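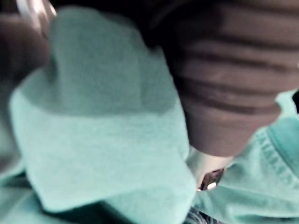
A folded teal cloth. Washing and bedding will be collected twice a week under the new arrangement.

Hutsuliak laundry to close, with work moving to Clidico

2005-12-21

The laundry at Hutsuliak will stop taking in washing at the end of January, and its contracts will pass to Clidico, the two firms have confirmed.

Hutsuliak has washed towels, sheets and table linen for guest houses and care homes in the Liltus valley for 40 years. It also takes in household washing over the counter, and that part of the business will end altogether. Customers with items waiting have been asked to collect them before the counter shuts. Anything left after that will be held at the Clidico depot in Coneo until Easter.

In a letter sent to customers this week, Hutsuliak said the boiler at its Mill Lane building had failed an inspection in October and that the cost of a new one could not be met from present trade. The building is rented and the lease runs out in the spring. The owners had looked at moving to a smaller unit but found none with a suitable drain.

Clidico already runs a larger laundry in Coneo. It will take on 167 regular accounts and has said that prices will be held until the end of June. Collections from Liltus will be made on 2 mornings a week, against the present daily round. Guest houses with fewer than five rooms will be able to share a collection point, and a list of these is to be sent out with the January bills.

Some care homes have raised concerns about the change. One home in Upper Liltus said it would need to buy more bed linen to cover the longer gap between collections, and had nowhere dry to store it. Clidico said it would lend extra sets free of charge for the first three months and would look again at the round after that.

Staff at Hutsuliak have been offered posts at Coneo. A works minibus will leave from the square at Liltus for the early shift, but there will be no transport for the late one. Those who do not wish to move will be paid notice until the end of February.

The parish council has asked the bus company whether the first service to Coneo could run earlier on weekdays. A reply is expected in the new year.

The counter at Mill Lane will be closed over Christmas and will reopen on 3 January. Bags handed in from then on will be charged at the normal rate. A deposit is still held on 800 canvas laundry bags, and this will be refunded in full on any bag returned to the counter or to the collection driver.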